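Home Issues Sections Authors Contact

4. What goes in the basket, and when

I promised in the introduction that I would get to the baskets eventually, so let's do it now. The first part of the Pirnthorpe study was all about shelves and drawers, and I'll admit I went into it thinking storage was the interesting bit. By July I had changed my mind completely. What people wanted to talk to me about, over and over, was the stuff that never gets put away at all - the things that live on the table until somebody moves them (usually because it's time to eat).

I should say how I went about it. I sent a short diary to 100 households on the Willumgate estate and asked them to jot down, each evening, whatever had been left lying on the kitchen table and where it ended up. I got 2077 usable entries back, which was far more than I'd bargained for, and I read every one of them at my own kitchen table with a mug of tea going cold beside me. The entries are lovely things. Some are one word long. One simply says "lemons again".

4.1 Open baskets and closed boxes

Half the households already had a basket of their own. The others were lent one from Arine, a plain wire model with tall sides, and I asked them to keep it on the table for seven weeks and use it however they liked. I gave no rules on purpose. In an earlier paper (Fung, 2019) the rules did most of the work, and I wanted to see what people would do without them!

Well, they filled them. Soft things went in first, then round things, then anything that rolled. Rolling comes up so often in the diaries that I gave it a code of its own. A flat object can sit on a table for days and bother no one, but a round one gets nudged, wanders off towards the edge and sooner or later has to be dealt with. Several people wrote that the basket was "for the rolly things", and I've borrowed the phrase ever since.

Being able to see through the sides mattered as well. With a lidded box, people told me they forgot what was in it within a day or two. With wire, they could check from across the room, and they often did. Children noticed it more than adults (one diary has a whole page in crayon about it), and I think that's worth a study in itself.

4.2 Sorting by colour

I hadn't planned to look at colour, and I only started because the diaries kept bringing it up. People would write "put the yellow ones away" or "just the green left now" without ever saying what the things were. When I went back through the entries with this in mind, I found that colour words turned up more often than the names of the objects did. For someone who had spent a month building a careful list of object names, this was a bit galling.

The set-up is in Figure 4, and it's a simple one: a wire basket on the left, a group of yellowish things on the table, and the job of getting them from one to the other. 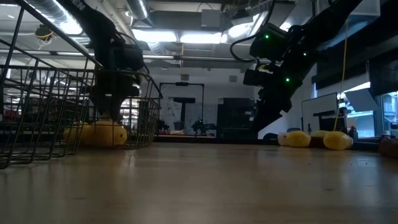 Figure 4. The table-top tidying task, part way through.

What I wanted to know was when a person would call a table tidy, and it's a slippery question. Some diarists were happy as soon as the main group was gone. Others couldn't rest until the very last odd one was in, even if it plainly didn't match the rest. A few stopped early and wrote "good enough", which I've decided to treat as a proper category - it has its own habits and its own time of day, mostly just before bed.

Shade caused more trouble than I'd expected. Is a creamy yellow still yellow? In the diaries it seems to depend on the company it keeps. Next to something bright, a pale thing was often left out of the group and mentioned separately. On its own with a brown thing, it was yellow again. I haven't tried to put a figure on this and I'd be wary of anyone who did from diaries alone, as people don't write down what they didn't notice.

I come back to the leftovers in section 5, along with the entries from the households that gave up on the basket and went back to using the fruit bowl.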